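Carnel 2 for Windows and Mac

Carnel is a raw photo developer and batch editor from Flurgate. Version 2 opens folders of up to 4,000 files without building a catalog first, and edits are saved in small sidecar files next to the originals.

New in this version:
Layer masks with feathering
Lens correction profiles you can edit and share
Batch export to three sizes at once
Faster noise reduction on older graphics cards 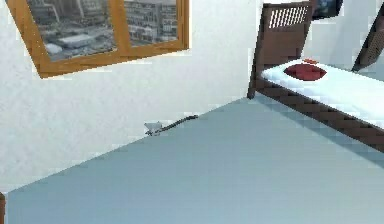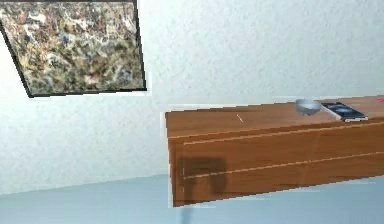
Presets made in the first version still load, but curves need to be saved again before they show up in the new panel. The Drotusby plug-in for film grain is sold separately.

One license covers two computers – they can be a mix of Windows and Mac. Owners of the first version can upgrade at a lower price until the end of December. For school and office orders, write to Marcus Zamora in sales.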